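About Us

Hi, I'm Leidy Inga, and I run Mendia with my aunt, Amparo Ñahui, and a handful of people we'd be lost without. We're a small language school over a bakery on Ospina Street, and we teach Spanish and Quechua to grown-ups who thought they'd missed their chance. You haven't missed it, by the way. Our oldest student started at 74 and now argues with me about verb endings (she's often right!).

The school began at Amparo's kitchen table. She was teaching a neighbor enough Spanish to talk to her new in-laws, and the neighbor brought her sister, and the sister brought half her choir. By that February there were people sitting on the stairs. I'd just quit a job in insurance that I was very bad at, so I started doing the phone calls and the photocopying, and then I got my teaching certificate at night and took over the beginners.

We moved to Ospina Street when the upstairs rooms came free. There are 4 classrooms, though one of them is really a wide hallway with a door on it. The smell of bread comes up through the floor until noon, so morning classes tend to know their food vocabulary very well.

What are the classes like? Loud, mostly. We keep groups small and we start talking in the first five minutes, even if all you can say is your name and what you had for breakfast. There's a workbook, which Marleny Chambi wrote and keeps rewriting, and there's homework if you want it. If you don't, we'd still love you to come. I would much sooner have you in the room with nothing prepared than at home feeling guilty.

For homework, Marleny likes you to pick one ordinary thing at home and talk about it for two minutes – a tumbler on a checkered bedsheet will do. You say what it's for, who gave it to you, whether you'd miss it. People groan, and then they go on for ten.
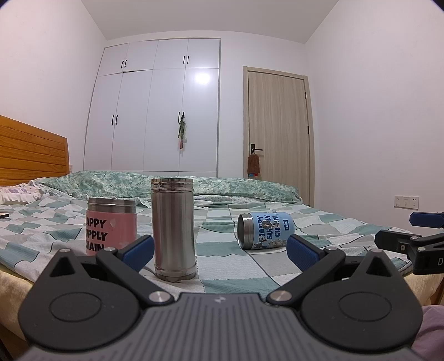

Ospina Street, August 12, 2026

A bit of news while I'm updating this page. We have 274 students signed up for the fall, our most ever, and Flor Paucar is joining us full time to teach Quechua. Flor grew up speaking it with her grandparents and she sings in it too, so expect songs. She'll have two evening groups, one for complete beginners and one for people who understood it as kids but never spoke it back. That second group was her idea and it filled up right away, so we've got a waiting list going.

Nataša Đorđević is still at the front desk and still the person to ask about anything with a number in it, like fees or payment plans or which bus to take. She came to us as a student, speaking no Spanish at all, and now she answers the phone in it. If money is tight, please talk to her before you decide you can't come. We hold back 5 free places every term and they don't always get used.

We don't do exam prep and we don't teach children, although yours are welcome to sit in the back with a coloring book if the sitter cancels. For trial classes, just call or come up the stairs – the door is the green one next to the bakery, and it sticks, so give it a good push.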